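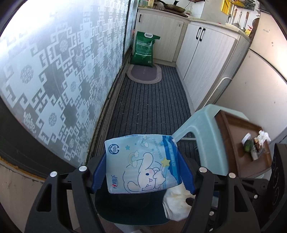 The light blue packet with the cartoon dog on it, in the kitchen

To: the kitchen waste list
Date: 25th February
Subject: Re: Re: compostable liners, second try

Peixoto branch wrote:

> We have now moved nine households over to the Stinine liners and are
> very pleased. No leaks reported. The maker says they break down fully
> in 70 days in an ordinary garden heap. We think the list should
> recommend them to new members and drop the page on newspaper.

I'd like to see a bit more before we drop anything. "No leaks reported" is what you get when people are happy, and also what you get when people can't be bothered to write in. Did anyone ask them?

The 70 days bothers me more. Seventy days in whose heap? I put two of the Stinine liners in mine in July, which is as warm as it gets up here, and forked bits of green film out well into winter. My heap may be poor. Most heaps are poor – that's my point. A figure from a hot, well-turned pile tells me very little about a plastic dalek behind a shed in Cillano.
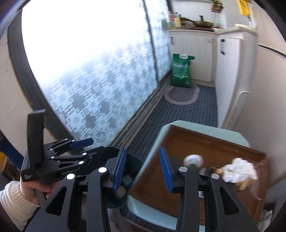

Bin size matters more than brand, I suspect. The liners are cut for the tall Forkach caddy, and in anything shorter you fold over a great cuff of spare bag, which slips the first time you scrape a plate into it. A small bin like the dark green one in the second picture, with a few beige crumbs down near the bottom, hardly makes a case for a liner at all. Rinse it. If you must have something in there, a sheet of newspaper does the job and costs nothing extra.

On cost, the Peixoto message doesn't give one. Buying for the whole scheme would mean 900 liners to begin with, and I can't find a price per roll anywhere that includes delivery. I'm told there is a discount for groups. I have been told that before, about the charcoal filters, and we all remember how that went.

What would change my mind:

Somebody weighs the scraps for a few weeks with liners and without. If people put more in when there's a liner, fine, that's worth paying for.

Somebody buries a few in an ordinary cold heap, marks the spot and digs them up at 70 days. Photos please, including the ugly ones.

Somebody asks the households about smell. The old brown paper bags were dreadful by the third day and I see no mention of it either way.

Until then please leave the newspaper page where it is. It has a broken link near the bottom, by the way, the one to the folding diagram. I have the diagram on paper and can scan it if whoever looks after the site wants it.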